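Section 3. Preparing a Room for a Supported Meal Session

3.1 Purpose of this section

This section sets out how a hired or shared room is to be made ready for a supported meal session under the Nestano scheme. It applies to all Ikville centres and to partner sites that have signed the Geltano agreement. Cooking and the storage of food are covered in Section 5, and the two sections should be read together.

The session lead is responsible for the room from the moment the key is signed for until it is returned. Where two leads are present, one of them must be named on the session sheet before guests arrive.

3.2 Before you begin

Check that you have the following:

The session sheet, with the number of guests and any dietary notes
The room key and the key to the linen cupboard
One cloth for each table, and one spare
Coasters and heat mats
The cleaning box (blue lid)
A copy of the fire plan for the building

Note: Cloths are issued in two sizes. The size is written on the hem label. A large cloth must not be folded double to fit a small table, as the thick edge lifts plates and cups.

3.3 Setting out the tables

1. Open the windows for long enough to clear the room of stale air. Close any window that is directly behind a seat before guests sit down.

2. Place the tables so that a wheelchair can pass between them. No table may stand in front of a fire door, including a door that is kept locked from the outside.

3. Lock the folding legs. Press down on each corner in turn. If the table rocks, turn the foot of the short leg until it stands firm.

Caution: Keep fingers clear of the hinge when the legs are opened. Two persons are required to lift the long tables.

4. Wipe each table with a damp cloth and let it dry. Do not use spray polish. It marks the cloths and makes them slide.

3.4 Laying the cloths

1. Take the cloth from its bag and look for stains, holes and loose threads. Put any faulty cloth back in its bag, tie a yellow tag to the handle and enter it on the return slip.

2. Lay the cloth with the printed side up and the hem label underneath. On patterned cloths, use the lines of the print to bring the cloth square with the table.

3. Smooth the cloth from the middle towards the sides. The drop should be even on both long sides and must not reach the seat of a chair.

4. Fit clips at the corners where the table stands near a door or a heater.

5. Put out the coasters. Woven coasters are for cold drinks and for dry items only. Hot dishes go on the heat mats supplied by Hegde, which carry a grey backing.

Sage green cloths with a white grid are part of the standard issue. Plain white cloths are kept for formal meals and must be requested in advance from Fadime Kaplan at the linen store.

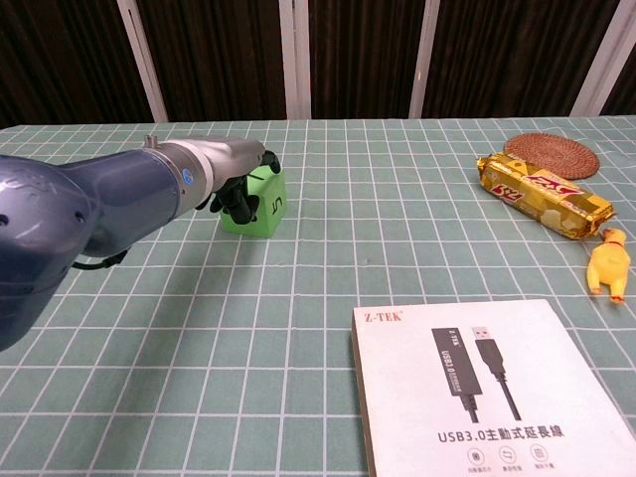

3.5 Laying places

1. Set one place for each name on the session sheet. Do not set extra places in the hope of late guests. Late guests are to be seated by the session lead.

2. Put heavy-handled cutlery at the places marked H on the sheet. It is kept in the second drawer, apart from the ordinary set.

3. Fill water jugs to the line and no higher. A full jug is hard to pour for anyone with a weak grip.

4. Place the menu cards where they can be read from a seated position. Large-print cards are available on request.

Note: Guests who have low sight often find a plate more easily when it differs clearly in colour from the cloth. White plates should be used on the green cloths, and the dark plates on the white.

3.6 After the session

1. Clear all food before the cloths are touched.

2. Shake the cloths outside. Fold each one with the printed side inwards and return it to its own bag. Damp cloths go in the net sack and must not be put back in the cupboard overnight.

3. Brush woven coasters with a dry brush. They must not be soaked or put in the dishwasher.

4. Fold the tables and return them to the trolley, with the tops facing each other.

5. Complete the return slip and leave it with the key.

Caution: The trolley holds eight tables. Do not load it beyond this number, and do not move it on the ramp without a second person.

3.7 Faults and enquiries

Damage to tables or chairs is to be reported to Anil Panicker before the next session takes place. Questions on dietary notes should be sent to Parvathi Nair. Requests for a change to this section must be made in writing to Sharada Thevar and will be considered at the yearly review in January.

This section was last revised on 19 November 2021 and replaces all earlier room sheets.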